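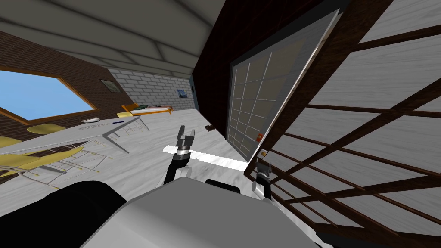 Sim room, head view, both grippers empty. Friday open day, demo station 2.

Notes from Friday, April. Visitors from Granex and Skalach, first group in at 9:30. Anjani ran the station and I did the talking. We showed the two-arm model in the rendered room with the lattice door, then switched between the head view and the gripper view on the big monitor. People asked about the tilt right away. I told them the head pitch and roll are set in the config and left it at that. Should put a level line on the overlay before the next visit.

Gripper view got the most questions.
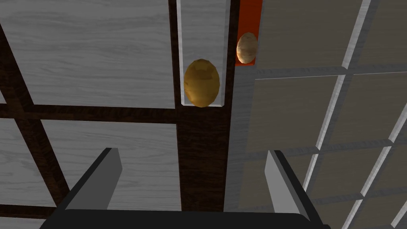

The egg shapes are low-poly on purpose, to keep the contact solver quick. Step rate was set to 500 Hz all morning. Raphaël wants to try 300 and see if the fingers still behave. One visitor wanted to know how we pick a grasp width for something with no flat sides. I said we set it by hand for now. Anjani wrote down 17 questions in all and will put them on the wiki.

Restarted the viewer at lunch, memory was nearly full. Afternoon group was Linel.
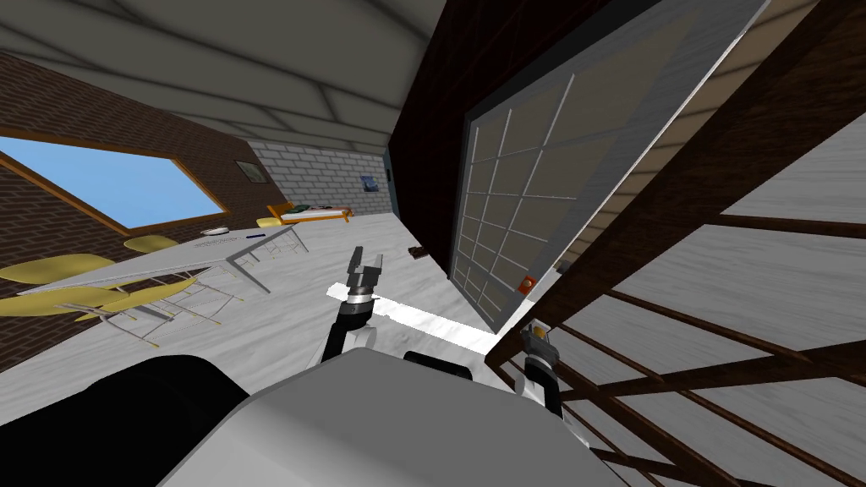
Manuela Sorrentino asked whether a door task would carry over to a real hinge with some play in it, and said she'd want to see force plots before believing it. Fair. Plots to her next week.

To do: level line, force logging on both wrists, shorter intro.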